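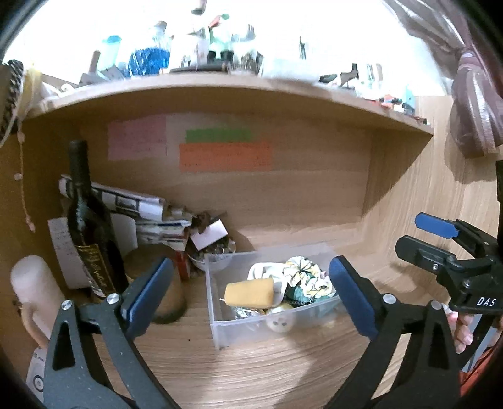
Clear box, shelf cubby, one gripper in each hand.

Thread on robot training data, from someone who spends a good chunk of the week gathering it and still has doubts. 1/

The target for this task is 3,000 examples of small household stuff being picked up and put in a box. Mikkel's tally this morning was 2,702. Everyone at Sirndale loves that number. I'd like to know how many of them differ from each other in any way that matters. 2/

Same cubby, same green bottle, same sticky notes on the back wall. Move the bottle a hand's width and the sheet calls it a new layout. I don't think a model trained on this learns "shelf". I think it learns our shelf. 3/

Grethe's answer is that clutter is good, and she has a point. I'd take the coins and old envelopes over a bare white table any day. But it's our clutter, and we've all got very used to reaching around it. 4/

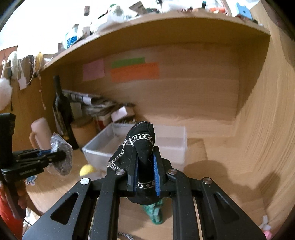
Chain-link print sock, pinched between the pads.

Socks are my favourite argument. You can grab one by the toe, the cuff or anywhere in the middle, and it flops differently each time. Four of us collect and I can tell whose clip I'm watching from the grip alone. Which one is the model meant to copy? 5/

Bags are worse. Two-handed clips with a bag in one gripper and cloth in the other take me twice as long to label, and Anežka and I still disagree about where a grasp begins. 6/

Then there's the fumbles. The Hastau guide says to bin any attempt with a drop in it. I've been keeping mine in a separate folder, 80 so far, because a robot in somebody's kitchen is going to drop things and it'd be handy if it had seen a recovery. Leif says they'll never get used. We'll see. 7/

What I'd do with the clips we have left: different furniture, different colour of light, someone else's junk. I've asked Sarita if we can move to her place for November. She's thinking about it. 8/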